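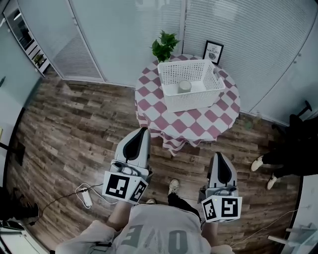 A small round table with a pink-and-white checkered cloth.

State bill would give tenants longer to claim a withheld deposit

A bill that would double the time renters have to sue over a withheld security deposit cleared the House judiciary panel last week and is expected to reach the floor before the session ends in May.

Under current law, a tenant who moves out has one year to file a claim in small claims court if the landlord keeps all or part of the deposit without a written list of charges. The bill, sponsored by Rep. Shazia Rana of Danadby, would extend that to 2 years. It would also start the clock on the day the tenant receives the list, or on the day it was due if none was sent.

The vote was 11 in favor, with four members opposed. Two of the four said they supported the longer deadline but objected to a section that would apply it to leases already in force.

Rana told the panel that the one-year limit dates from a time when most disputes were settled by phone or at the landlord's office. Many rental homes in Danadby are now run by management companies in other states, she said, and it can take months for a former tenant to find out who is holding the money.

"People write letters, they wait, they write again, and by then the year is gone," Rana said.

Court records provided to the panel show that 3,582 deposit claims were filed statewide last year. Of those, 2,278 ended in a full or partial award to the tenant. The records do not say how many claims were turned away for being filed too late, and several members asked the court office to look into that before the floor vote.

Mateja Nedeljković, who rented a two-bedroom apartment in Danadby with her brother Ognjen, testified that their claim was dismissed because they filed it nine days after the deadline. The company had sent its list of charges to the apartment they had just left. Ognjen Nedeljković submitted a written statement with copies of the envelopes.

Boris Vidmar, who spoke for a group of small landlords, asked the panel to leave the limit where it is. He said owners with only a few units would have to keep photos, receipts and cleaning bills for twice as long, and that the contractors who did the work may be hard to reach by then. He asked for an exemption for owners of four units or fewer. The panel did not vote on that request, but Rana said she would talk with him about it.

Attorney Waltraud Fröhlich, who handles housing cases on both sides, took no position on the bill. She did ask for clearer wording on leases with more than one tenant - as written, it is not certain whether a list sent to one roommate starts the clock for all of them.

If the House passes the bill, it goes to the Senate, where a similar measure stalled two years ago without a hearing. The governor's office has not said whether he would sign it.

Readers who want to comment can write to their representative or submit a statement through the House clerk. Written statements should include the sender's name and home district.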